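Tudora unfollowed the whole band??

hannag_9
Did someone else see it? Tudora does not follow Ivham anymore, and also not the drummer. On Monday she had 280 accounts in her list, now it is much less. I am a little sad, I liked their duet.

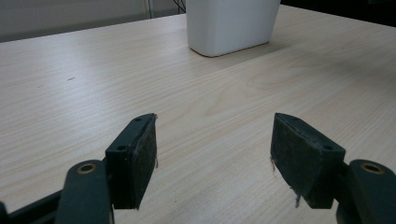
Pirside Fan Club, Celebrity Talk Section

elzbieta_w
I think you make too much from this. She cleaned her list before the tour also last September. It was the same panic.

doyoon.m
Sorry, I don't agree. Last time she kept Ivham. And he removed her comment under the video, the one with 985 likes.

elzbieta_w
Are you sure he removed it? Comments disappear for me all the time in the app.

doyoon.m
I looked from two phones. It is gone.

florence_o
Her manager Ostrowski still follows everybody, so maybe it is only private between them. I would wait for the interview.

hannag_9
OK, I wait. But I already paid 50 for the ticket and I want to hear the duet!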